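Licensing stock art for course slides: one seat or five?
Posted in April by marlpit

I build training slides for a small outfit called Storcombe. We sell a garment care course to laundries and hotel housekeeping teams. Until now I've used Fleltari for pictures, on the single-seat plan, and paid extra when I needed something custom drawn. The course now has 215 slides and three of us edit it.

Fleltari support says each person who opens the source file needs a seat. Zanda says one license covers the finished course no matter who edits it, but their library is thinner and the drawing styles don't match from one pack to the next. Has anyone moved a whole course from one to the other? The knitwear unit is the one I have to finish first, and it has the fewest usable pictures.

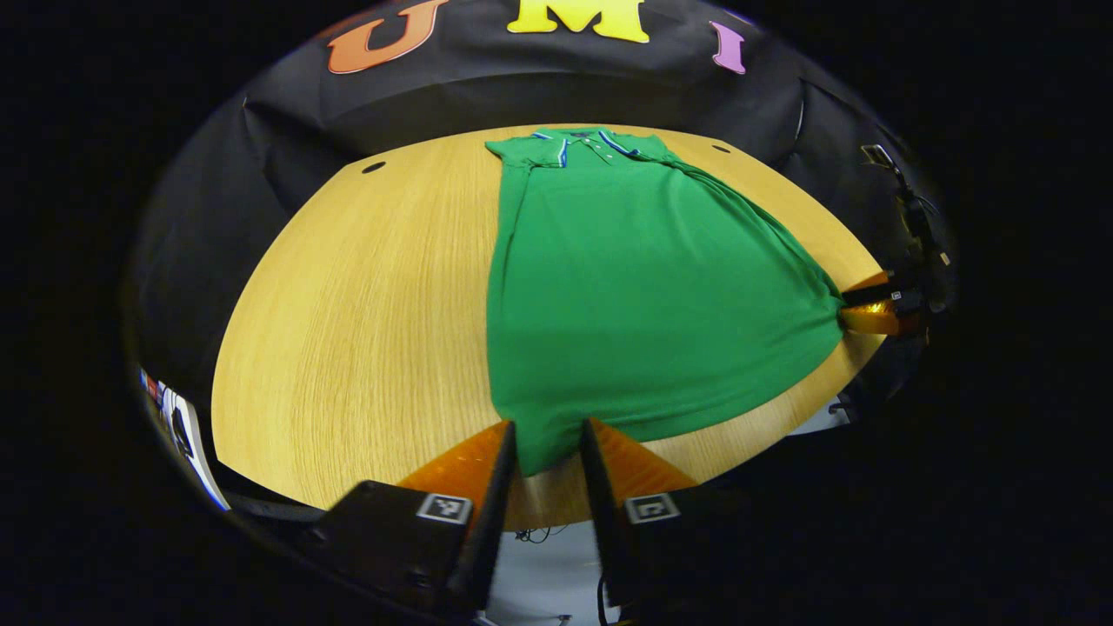
Reply 1, tobyhook, 9:40 a.m.

Read the Fleltari terms again, the part about "production use." I went through this last year. If your coworkers only change text and never export the art, they don't need a seat. Support gives the strict answer every time. I wrote back and quoted the clause, and they agreed in writing. Keep that email if you get one.

Reply 2, quillback

I would not rely on that. tobyhook's email covers tobyhook's account. If the art sits in a shared slide file, anyone who opens it can copy it out, and that was the exact problem when our agency got a bill for 783 dollars. We paid it. Five seats would have cost less.

Reply 3, tobyhook

Was that for slides or for a template you resold? Those are different clauses.

Reply 4, quillback

Slides. They were sold as part of a package, the same as the original poster's. I'm not saying you're wrong about your own case. I'm saying it isn't safe advice for someone selling a course.

Reply 5, dunlin_4

There is a third way. Do your own photos for anything that is just clothes on a table and save the licensed art for characters and diagrams. You own the photos and can put them in any file you like. I use a plain tabletop and window light, then crop everything to the same shape so the slides look like a set.

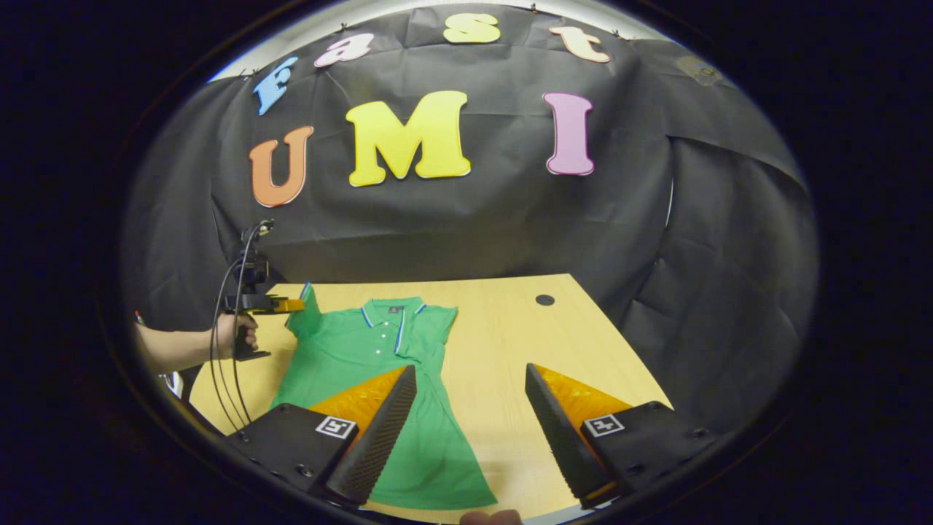
For the characters I hired one illustrator through Krishnan, who drew the same four people in different poses. It cost 1584 dollars with full rights. That sounds like a lot next to stock, but I have used the set in every course since then and there are no seats to think about.

Reply 6, quillback

Full rights including resale? Krishnan's standard contract leaves resale out. You have to ask for it.

Reply 7, dunlin_4

Yes, I asked. It was an added line in the contract and it raised the price.

Reply 8, marlpit, 4:15 p.m.

Thanks. I'm going to shoot the knitwear unit myself and leave the existing Fleltari art where it is until the plan renews. I've asked them about the shared file in writing and will post what they say.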